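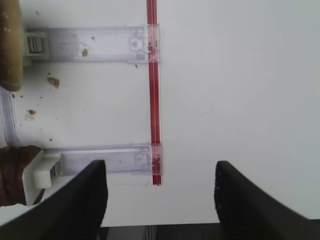
Wrist view problems when teleoperating near clear plastic

Presura
Posted Tuesday

I'm recording demos by remote control, working close in over a white panel with clear plastic brackets and a red strip. From the wrist camera I can place the fingers on either side of the strip fine, but I lose the brackets against the white. I have 318 demos so far and I keep bumping the upper bracket. Is anyone teaching this kind of thing by hand instead?

Dreltitz
By hand, yes. Put the arm in free drive and push it through the motion. You feel the bracket before you hit it hard. I got a usable policy from 12 demos that way.

hwarrier
Disagree with Dreltitz for this one. If you guide by hand, your own hand ends up in the wrist view, and then the policy sees something it never sees at run time. I'd stay on remote and slow the last inch down — half speed is enough.

Dreltitz
You can replay the motion afterward and record the images then. No hand in it.

hwarrier
Only if nothing moved in between. With clips and brackets I wouldn't count on it.

Farah
Wipe the panel too. There are crumbs on it, and a brown smudge by the left edge.

Presura
I was going to leave those in for variety.

Farah
Fine if they change between demos. If they stay put in all 318 the policy may use them as landmarks.

Presura
OK. Cleaning it, then trying half speed tonight. Will keep the old set separate.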